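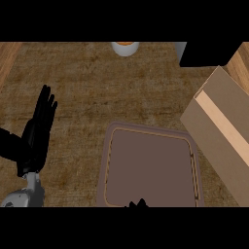
Tabletop with the cardboard box at right.

25 May 2023

Barometer falling since early morning. Started the day on the basement, as the humidity readings have been high again. The Odent meter in the northeast corner showed 56 percent at breakfast, up 4 points from yesterday evening. I moved it off the shelf and onto the floor by the sump, left it there through lunch, and got the same number. The shelf position is therefore fine and I will leave the meter there.

Emptied the dehumidifier bucket. The hose Thomas Marchetti lent me has the wrong thread for the drain port, so I am still carrying the bucket up by hand. Ordered an adapter from Zornley. Shipping cost more than the part.

After lunch I cleaned the downspout on the north side. Packed leaves at the elbow, maple mostly, with grit from the shingles under them. The strap screws are rusted and two would not turn. I put oil on them and will try again tomorrow. Ran the garden hose into the gutter for a few minutes, and the water came out at the splash block and drained toward the fence. The soil beside the wall has settled there and needs fill. Concetta Leone thinks one load of clay would do it. My own estimate is higher.

Phone call from Fiorella about the window well covers. She paid 40 dollars each for hers and says they yellow in the sun. I measured ours anyway. The two on the north side match; the one by the steps is narrower and will have to be cut.

Evening reading 54. Windows closed, fan off. Rain started before supper, light, from the west. No water at the sump so far.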